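The autumn revival of *Grakcombe* opens in November at the Tadum, a house of 300 seats, with Oona Kemppainen directing. Leena Lehtinen returns as the widow – a part she first played on tour. 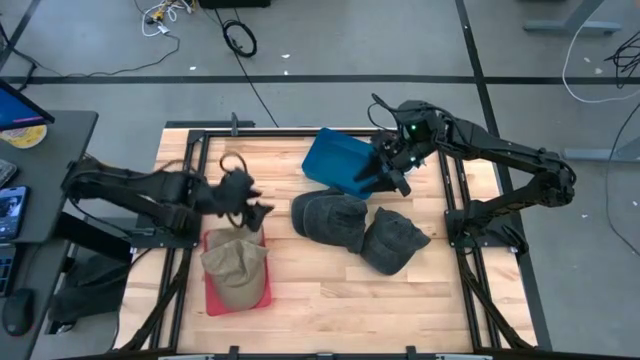
*Two tan caps and two dark gray ones, with the blue and red containers.*

Kalevi Hakala's new score calls for 11 players. Readers wishing to attend are advised to reserve early, as the opening performance has few places remaining.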